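Trelcombe Washstand Notes
README for the written collection and its one reference photo

Welcome, and thank you for opening this before opening everything else. Trelcombe is a collection of short written notes on how people keep a small bathroom vanity in order: what stands on the basin, what goes up in the cabinet, what gets wiped and how often, and where the soap ends up. It grew out of a much smaller list I kept for my own household, and it has kept some of that homemade feel, which I hope you'll forgive or even enjoy.

There are 561 notes in this release. Most are two or three sentences long, a few run to a full page, and one (you will know it when you get there) is mostly a complaint about toothpaste caps. They came from 27 households, all of them with a single-basin vanity and some kind of wall cabinet or shelf over it. I left out double sinks and pedestal sinks. Pedestal sinks deserve their own collection, and Nadine has been threatening to start one.

What's in the folder

notes.csv holds the notes themselves, one per row, with a household code, the month it was written, and a tag for the part of the vanity it talks about.
places.txt is the list of tags with a plain explanation of each.
wording.txt lists the words people used for the same thing, so that "ledge," "rim," "deck" and "the flat bit" can be found together.
changes.txt is a short history of fixes, the latest from February.

The tags

There are 12 tags, and they follow the furniture from top to bottom. Cabinet tags come first: upper shelf, middle shelf, lower shelf, mirror, and cabinet top for people who keep things up there. Then come the basin tags: left ledge, right ledge, back ledge, bowl, drain, and faucet. The last tag is under-sink, for everything behind the doors. If a note talks about two places at once ("I moved the soap from the left side up to the shelf") it carries the tag for where the thing landed, and the older place is left in the text.

Left and right always mean your left and right as you stand facing the basin. I'm sorry to be fussy about it, but the first version had them mixed and it took me most of a winter to untangle! The middle shelf is also worth a word. In a cabinet with three shelves it's obvious, but a few households have only two, and for them I used upper and lower and let the middle go.

The layout is a common one in the notes, with open shelves on one side, a mirror on the other, and a basin top just wide enough to collect bottles.

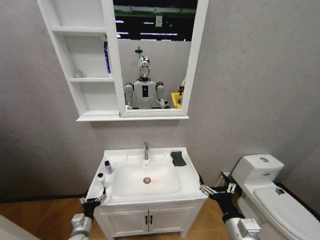 Reference layout: white vanity with two doors, small bottles on the left ledge, open shelves and mirror above.

In tag terms, the tall blue-and-white box is upper shelf, the little clear bottle is middle shelf, and the lower shelf is free. The dark sponge or soap bar at the back corner goes under right ledge, even though a good case could be made for back ledge. Corners go to the side they sit on throughout the collection.

How the notes were gathered

Contributors wrote whenever they tidied, in whatever words they liked, and sent the notes along in batches. I corrected spelling only where it got in the way. Product names were swapped for plain descriptions (hand soap, mouthwash, face cream), and anything about medicines or health was taken out completely. Aubert read the whole file aloud to me over several evenings to catch odd rows, a kindness I have not yet repaid.

Known gaps

Under-sink is thin. People seem to write about what they see while brushing their teeth, and the space behind the doors gets one big note a year. Roughly half the households have children, and their notes lean heavily toward the bowl and the faucet. Nearly everyone who joined likes a tidy basin, or would like to like one, so please don't read the collection as a picture of how bathrooms are kept in general.

Using it

You're welcome to use the notes for teaching, for writing, or for planning a cabinet of your own. Please keep the household codes as they are and don't try to match them to people. If you pass the collection on, pass this file on with it. Ellari is the name of the planned follow-up on kitchen sinks, and its tags will not line up with these.

Corrections are always welcome, small ones especially.

Benedikt Schwaiger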